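I've been putting off writing this thread since August, so bear with me, it may go on a bit. It's about reading aloud to grown-ups, which I've come to think is one of the nicest things you can do with an evening.

It started when my mother's eyes got bad. She'd been a two-books-a-week woman all her life and she hated audiobooks (too polished, she said, like being read to by a bank). So I rang her at half past seven one night and read her the first chapter of a novel down the phone. I was dreadful! I gabbled, I lost my place, I did a Scottish accent for a man from Devon. She asked for chapter two.

We've kept it up ever since. I've learned to stop after 15 minutes or so unless she asks for more, and she nearly always asks for more.

A few things I'd pass on. Read slower than you think you should, and then slower again. Dialogue is much harder than description. Long sentences are lovely on the page and a real trial at the end of a working day, so have a quick look ahead and see where you're going to breathe.

Also, don't do the voices. I say this with love. A slight change of pace is plenty, and you won't have to remember in chapter thirty what the vicar sounded like in chapter two.

Light matters more than I expected as well. I used to read under the big ceiling light and my eyes were done in by eight. Get a lamp with a proper shade, somewhere near your shoulder, and you'll manage another chapter easily.

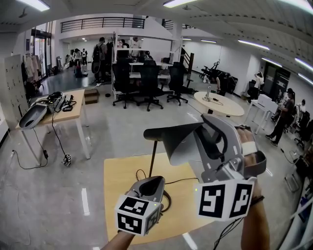 Rania Ragab says I'm wrong about the voices, and that her father would have walked out of the room if she'd read him a detective story without them. She did every suspect, the dog included, and he guessed the murderer from the way she said good morning.

Well, Rania, I stand corrected, and I'd like to hear the dog. Perhaps the rule is to do them if you can do them. I can't, as anyone from Devon will tell you.

On what to choose — short chapters, every time. Letters are wonderful, and so are old travel books, where it hardly matters if somebody nods off in the middle of a mountain range. Mum's favourite so far has been a history of canals that I only picked up for the cover. We had 40 pages on locks and she wanted to go back over the bit about the gates.

Anyway, we're starting a sea story tonight, and I've already spotted a page and a half of rigging that I shall have to practise before the phone call. If you've got a book that goes well out loud, do put it underneath, I read every reply (silently, you'll be glad to hear).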